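Drernerow Robotics Club: Notes from the Spring Term

Posted in Club News by Mélanie Cormier

The Drernerow Robotics Club has completed its second term in the new workroom at Fraser Hall, and I am pleased to share this report with our members, their families and the wider school community. I have served as faculty adviser since the club was founded, and this was our most demanding project so far.

The task

Each year the club sets itself one shared problem. This year students were asked to work with hand-held grippers: two-fingered tools that a person carries and operates directly, with a camera mounted behind the fingers. The recordings are later used to teach a robot arm the same motions. Our goal was to collect 500 usable recordings of simple table tasks before the end of June. The final total was 387. The students were disappointed by that number at first, but I consider it a very respectable result for a group that meets after class and had never attempted such work.

How the teams were organized

Members were divided into 4 teams. Two were responsible for recording, one for the design and printing of parts, and one for reviewing the files. Students changed teams at the middle of the term so that everyone spent time at the printer as well as at the table. Several older members asked to remain where they were, and I declined those requests. I believe the design team in particular benefited from the exchange – students who had struggled to pick up a washer with the old fingertips returned to their drawings with firm opinions about how the new ones should be shaped.

The Delari fingertips

The project name for our second set of fingers was Delari, chosen by vote. The first set had square ends that met unevenly and let small items slide out. The Delari set is tapered toward the tip, and it took a good many prints to arrive at a pair that closed evenly. Those of us who had to listen to the printer during staff meetings next door will remember that month well.

Recording at the table

Recording sessions began at 3:30 p.m. and followed a written routine. The table was cleared, the file name was entered in the log, and the fingers were opened fully before each task was started. Students soon learned to pay attention to shadows, which shift across a white surface whenever anyone leans in. They also learned to keep power strips and cables toward the edges of the table. A good part of our early material had to be set aside on these two points alone, and the reviewing team was strict about it.
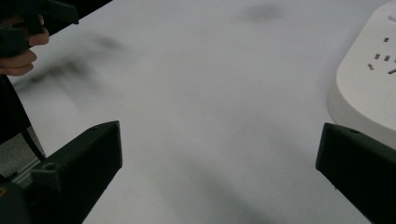

The visit to Kotumholm

In June, members of the club traveled to the regional student showcase at Kotumholm, where they presented the Delari fingers and a short selection of recordings. The judges asked detailed questions about the review process, and our younger members answered most of them without my help. We did not place, but we received written comments that will be useful in planning next year's work.

Plans for the fall

The club will resume in the fall with the same project. The remaining recordings will be completed first, and the design team has already proposed a softer lining for the fingertips. New members are welcome and need no earlier experience with robotics or programming. Permission forms are available from the front office at Fraser Hall and should be returned to me before the first meeting.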